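Climwood Rental Kitchen — Set-Up Guide
Section 5: Cups, Mugs and the Counter
Rev. 2018-08-02

Read before first use of the kitchen. Takes nearly 11 minutes if the cupboards are already wiped.

Before you start
Cups come packed in the Slanina carton, top shelf of the hall closet. Paper between each one. Keep the paper, goes back in at the end of September.

1. Clear the counter. Everything off, incuding the kettle.

2. Wipe down with a damp cloth and a drop of dish soap. No scouring powder. No bleach. Dry with a clean towel.

Note: The speckle in the countertop hides crumbs and grit. Run your hand over it. Grit scratches the foot of a cup and then the cup scratches everything else.

3. Unwrap cups one at a time. Set each one down flat, right way up, before reaching for the next.

4. Look straight down into each cup under the overhead light. White glaze should be smooth all the way round. A bright curved streak is just the light on the glaze — tilt the cup and it moves. A line that stays put is a crack. Check the rim too, chips show up there first.

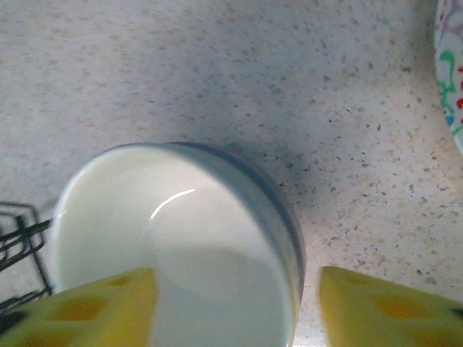

5. Sort by outside color. White inside with pale blue outside goes on the lower shelf. Plain white goes above. Mixed stacks get sent back by the cleaning crew.

6. Wash, rinse, air dry upside down on the rack. Not on the bare counter, they trap water.

7. Shelve. Two high at most. Wide cups do not stack well, so single layer if theres room.

CAUTION: Do not pour boiling water into a cup straight from a cold closet. Let it come to room temperature first.

CAUTION: Chipped rim = out of use. Do not glue. Wrap it in paper, mark it, leave it in the carton.

Missing or broken
Full set is 16. Short? Write it on the Clevenero supply sheet inside the pantry door, same day. Replacements are ordered from Maron — allow a week or so. Match the blue band if you can, plain white is fine if not.

Next: Section 6, Plates and Bowls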